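Culden Foundation Grants Office
Progress report, second period
Project: Prumska Two-Arm Tabletop Station
Submitted by: Danilo Sebastian, project lead
Date: 12/12/23

1. Summary

The main event of this period was the open day, which was listed as Milestone 4 in the work plan. It went ahead as scheduled and 85 people came. We ran nine demonstrations on the two-arm station. The milestone is complete and we are asking for release of the next payment under the grant agreement.

The parts order that was late when we reported in August has arrived, and there are no open purchase orders.

2. Preparation

Most of the weeks before the open day went into the station itself. Both arms were calibrated again after the move to the new room. The wrist camera mounts were tightened and the software was frozen so that no changes could be made close to the date. Falix, our machining supplier, delivered the last rail brackets in time.

We kept the set of objects small. Visitors to our earlier trial session told us that they lost interest when the robot handled plain test blocks, so we asked the team to bring in household things. Each demonstration was planned around picking up one object, passing it from one arm to the other, and putting it back down on the table.

3. The open day

Groups came through in turn, and each visit had a short talk first and then time at the station. Yap, our partner for operator training, sent two staff members to help run the controls. Visitors were asked to stay on the far side of the floor tape while the arms were powered.

The talk covered what the station is for, how an operator teaches it a task, and what the arms still do badly. Questions were mostly on the last point. Several visitors from local care homes asked about cups and cutlery, and two teachers asked if a class could come.
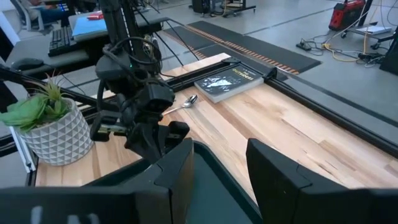 Work table at the Prumska station, with a paperback and a metal spoon set near the back rail. View from the gripper camera on the right arm.

The book was the more reliable of the two main objects. The grippers open wide enough to take it by the spine, and the handover between arms worked in most attempts. The spoon was harder. It lies nearly flat, and the fingers have to come down very close to the wood to get hold of it. In two of the demonstrations the operator had to stop and start the pick again. We told visitors this was normal at the current stage.

4. Problems

One demonstration started late when the left arm lost its connection. The cause was a plug at the power strip that had worked loose. The fix took a few minutes and the group waited. Cable routing on the floor is still not good enough for a room with visitors in it, and we have added it to the list for the next period.

The talk was too long for the first groups. We shortened it during the day and the later groups had more time at the table.

5. Spending

The open day budget was $1,918, covering printing, refreshments, staff travel and extra insurance. Within that amount, $900 was set aside for the two operators from Yap. All invoices have been received and we stayed within the budget. The full ledger is sent separately with the signed cover sheet.

6. Next period

- Run new floor cables under covers and fix the power strip in place
- Test a thinner fingertip for flat objects, starting with the spoon
- Arrange one class visit with each of the two teachers
- Write up the operator training notes with Yap

We do not expect to need changes to the work plan or the end date. One decision is needed from the grants office: whether the class visits can be charged to the outreach line or should come out of general costs. Please reply to Danilo Sebastian at the project office.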